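Sealing a dark marble benchtop, is it worth it?

Posted in Kitchens, 2 Mar 2023

Hi all, we've just bought a place in Jenomby and the kitchen has a dark marble bench with pale grey veins. I love the colour, but I squeezed a lemon on it in the first week and now there's a dull ring that won't budge. The bloke at the tile shop says seal it and the ring won't come back. My sister says sealing is a waste of money. I've been quoted $80 for a bottle of Tukance sealer, which seems a lot for something I'll be wiping on with a rag! Has anyone done it themselves?

Rokia

Sutrisno Hidayat
Your ring is etching, and that's a different problem from staining. Acid eats the polish, so lemon, vinegar, wine and tomato will all mark marble whether it's sealed or not. Sealer slows down oil and coffee soaking in, so I'd still do it (I do mine every August), but the tile shop has oversold it to you.
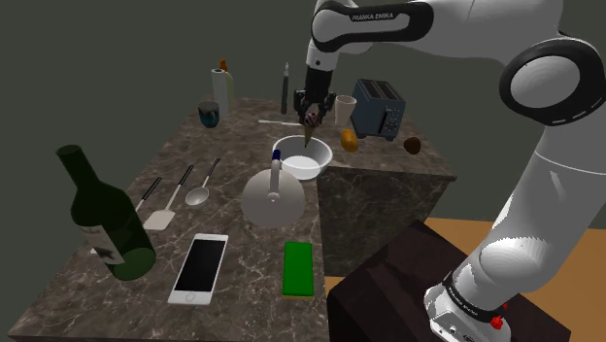

Dark marble with pale grey veining, mixing bowl and white kettle on the bench.

For the ring, get a marble polishing powder, damp cloth, small circles, and try it in a corner first. Mine took 3 goes. If the bench has a honed finish, skip the powder or you'll end up with a shiny patch. Before you seal, let the stone dry overnight, wipe the stuff on thin and buff it off after five minutes. Don't let it dry on the surface, it goes hazy and it's a pig to get off.

Bayu Osman
We paid $59 at Kwok for a different brand and it's been fine. Drip some water on first, if it beads up you've still got sealer on there and can save your money. And get a chopping board for the lemons lol

Rokia
Thanks both! Water beaded up straight away so I'm leaving the sealer for now. Off to find some powder.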